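Wosano Portrait Prize Records – README

Entries, shortlists and results for the Wosano Portrait Prize, put together from the printed catalogs and the typed judging sheets. Maintained by Khadija Berrada. Catalog transcription by Silvia Vávra.

What is in it

The main table has 249 rows, one for each work that reached the judges. Works turned away at the first sort were never listed in the catalogs and are not covered. Of the 249, 74 were shortlisted at some point and six won the main prize. The prize was not given every year, so do not expect one winner per edition.

Files

entries.csv – one row per work
artists.csv – one row per artist, joined to entries by artist_id
editions.csv – one row per edition of the prize, with the venue and the month the show opened
notes.txt – corrections, odd cases, and the source for each

All files are UTF-8. If you open them in a spreadsheet program, set the encoding by hand on import or the name Šimek will come out wrong, and so will a good many of the titles.

Fields in entries.csv

work_id – a number, stable between releases
artist_id – matches artists.csv
edition – the edition number, not the year
title – as printed in the catalog, including misprints
title_fixed – filled only where the misprint is obvious
medium – oil, acrylic, tempera, pastel, mixed, unknown
height_cm, width_cm – unframed size where given
sitter_relation – self, family, friend, commission, stranger, not stated
status – entered, shortlisted, commended, winner
venue – Raltmont or Drovthorpe

The sitter_relation field comes from the artist's own statement in the catalog. Where the statement names the sitter but does not say who they are, we put "not stated", even when the surname matches the artist's. Two people coding the same statement sometimes disagreed about friend and stranger. Those rows are marked in notes.txt.

Sizes

Early catalogs give sizes in inches, height first. Later ones use centimeters, and one edition puts width first without saying so. We converted everything to centimeters and rounded to the nearest whole number. No work should be over 200 cm on either side, which was the limit in the rules. If you find a row above that, it is a typing error and we would like to hear about it.

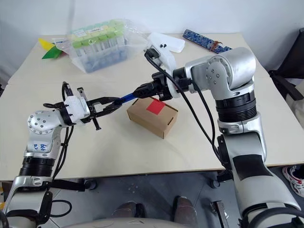
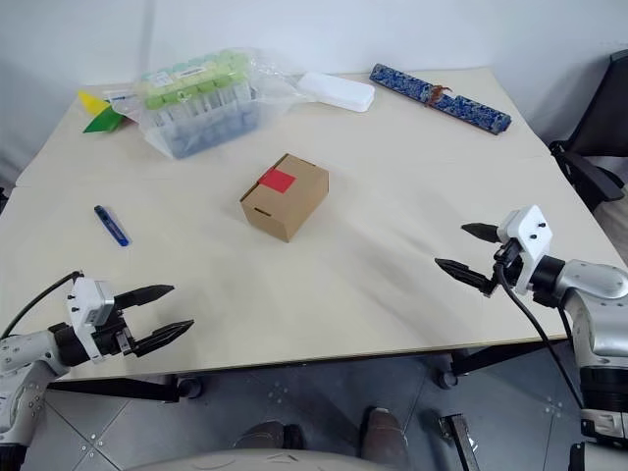 Known problems

The judging sheets for the Drovthorpe shows were typed from handwritten notes, and the names of some commended artists are spelled two ways. We kept the catalog spelling in artists.csv and put the other one in the alt_name column.

An artist who entered under a married name and later under a birth name may still appear as two people. We merged records only when a catalog or a letter made the link clear. Silvia went through the Raltmont letters for this, and the Drovthorpe letters are still to be done.

Medium is missing for most works in the first edition. The catalog printed it only for paintings that were for sale.

The Šimek purchase award was a separate award given at the same show, paid for by a local frame maker and judged by one person. It is not counted in the status field. If you need it, look in editions.csv under other_awards, where the winning work_id is listed. In one edition the purchase award went to a painting that had not been shortlisted for the main prize – that is correct and has been checked against the sheet.

What is not included

There are no reproductions of the portraits. Copyright stays with the artists or their families, and we have not asked for permission. Addresses, phone numbers and asking prices were printed in some catalogs and have been left out. Judges' comments on single works are also left out, although the names of the judges for each edition are in editions.csv.

Reuse

The tables may be used and shared with credit to the Wosano Portrait Prize Records. Please give the release number if you publish counts from them, as corrections do change the totals. Catalog text quoted in notes.txt is short and is there only to show where a value came from.

Corrections

Send corrections to Khadija with the work_id and, if you can, a copy of the page you are relying on. Artists who want their own record changed do not need to send a source. New releases go up in September. Anything received after that month waits for the next one.

Release 6

Added alt_name to artists.csv
Split "mixed" from "unknown" in medium
Fixed the swapped height and width values in the width-first edition
Removed a duplicate column from editions.csv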